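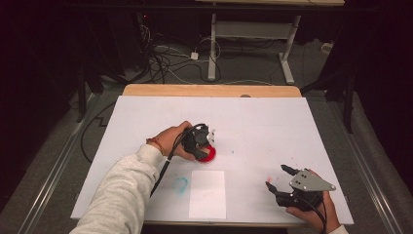

A commenter on the April post asked why I bother with time synchronization at all when both grippers plug into the same computer and the operating system stamps every message on arrival. It is a fair objection, and the answer is longer than a comment box allows.

An arrival stamp tells you when the host got around to reading the message. It does not tell you when the encoder was sampled. On an idle machine the two differ by a small constant and you can ignore it. With two video streams being compressed and written to disk, the difference stops being constant. I logged one gripper against a hardware pulse with the recorder under full load, and the worst delay was 20 ms. The delay also came in bursts, so subtracting the mean did nothing useful.

Twenty milliseconds sounds harmless for a person moving a hand over a board. It is harmless for position. It is bad for the closing event, where finger width changes quickly and the policy has to learn which view goes with which width. If the left and right streams slip relative to each other, a two-handed task where one hand holds and the other works will contain frames in which the holding hand has apparently let go early. The model will learn that too.

What I changed

The gripper firmware now puts its own tick counter in each packet. The host keeps a running fit between device ticks and the host monotonic clock, one fit per device. Incoming pairs go into a window of 600 samples. I fit a line to the lower envelope of the delays, on the grounds that a message can be late but cannot be early. Least squares over all the points gets dragged upward by every burst. My first version did exactly that and was worse than no correction.

The fit refreshes every 240 samples. More often costs CPU and changes nothing measurable, as the crystals drift slowly. If the slope moves outside a fixed bound the recorder marks the segment as suspect and keeps going. It used to abort, which meant losing a whole take over one bad USB transaction.

Cables matter more than I wanted them to. A marginal hub produced resets that looked like clock jumps, and I spent an evening in the fitting code before looking at the kernel log. The recorder now watches for a tick counter that goes backward and starts a fresh window when it sees one.

Resampling

The second half of the problem is getting everything onto one timeline. The old exporter took the nearest sample for each video frame. The new one interpolates finger width linearly and orientation with slerp, and refuses to interpolate across a gap longer than three sample periods. Those frames get a validity flag of zero. I considered filling the gaps with a spline and decided against it. A smooth invented trajectory is harder to find later than a hole.

The exporter lives in the Skilwood repository. The clock fitting is in a separate package called Gorach, which has no dependencies other than the math library and can be tested with recorded packet logs. There are 14 logs in the test folder. Two of them contain a counter rollover, which is the case I broke twice while refactoring.

Results so far

Replaying the loaded-machine logs through Gorach brings the worst residual under 2 ms against the hardware pulse. That is below one frame at any rate I record. I have not retrained anything on the corrected data yet, so I have no claim to make about policy performance.

Camera exposure is still unhandled. The video stamp refers to the end of readout, and with automatic exposure the middle of the exposure moves around depending on the light. Fixing the exposure is the obvious answer and makes the dark parts of the room useless. The driver reports exposure time per frame, so subtracting half of it ought to be enough, provided the reported value belongs to the frame it arrives with. On the Fladton driver it seems to lag by one frame. I am checking that next with a blinking LED.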